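Rultwood Workshop Notes
Home Gallery Bins and Boxes Paint Log Links Contact

Bins and Boxes, Gallery 5
Posted 3/16/21

Welcome to the fifth gallery page. I collect here the containers we use at Rultwood, and the things which live inside them. Some readers wrote that they prefer to see things in use and with their scratches, so I do not clean anything before I put it on the page. The page is long now, so I divided it with small headings. If you look for the older bins from the Umer building, they are in gallery 3 and I will not repeat them.

The blocks

We have blocks in several colors, but red and green are the ones that come out most often. The set was cut in our own workshop in one winter, and I was the person who did the sanding, so I know them well. The red paint went on easily in two coats. The green needed three, and even so it was more dark than I wanted. On the tin it was called leaf green. I do not know which leaf.

For painting I used 600 paper between the coats and waited one night each time. The full notes are in the Paint Log under number 501, with the mistakes also. If you make a similar set, please paint the ends first and let them dry before you touch the long sides. I did it in the opposite order and had my fingerprints in the paint.

The gray bin with two compartments

I am fond of this bin, although it is not a beautiful one. A sloping partition divides it into a narrow part behind and a big part in front. The big part is where the blocks go. We do not stack them or line them up, they lie as they fall.

Three red and three dark green, most of them in the left half of the big compartment. The back one is empty.
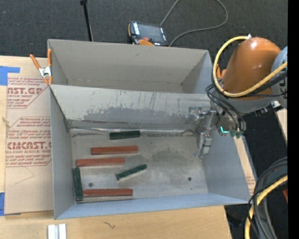
The floor of the bin

A floor like this is the result of use. The broad dark stain is on the open area to the right of the blocks, and I tried soap on it, then a stronger cleaner from Ackermann, and then I gave up. There are also two small round holes, one near the left front and one toward the right. Visitors ask me about the holes more than about anything else, and I have to answer that they were there when the bin came to us.

The partition

The lower half of the partition is scuffed in a darker gray, with the lighter coating left in patches, and right of the middle there are some thin vertical scratches. Along the base runs a pale, shiny strip which is a little crooked. I wanted to repaint this side in March, but a friend of the workshop told me that fresh paint on a slope like this will only peel again. So it stays – at least for this year.

About the bins in general

The inventory list from Prurkness has 1,627 lines, and the bins take only one page of it. They are described there as "bin, gray" and nothing more, so this gallery is also a help for us when we want to know which one is meant.

The next page will be about lids. I have fewer pictures of lids than I thought, so it can take some time. Corrections to my English or to my facts are welcome, please use the Contact page.

Previous: Gallery 4, Trays
Back to all galleries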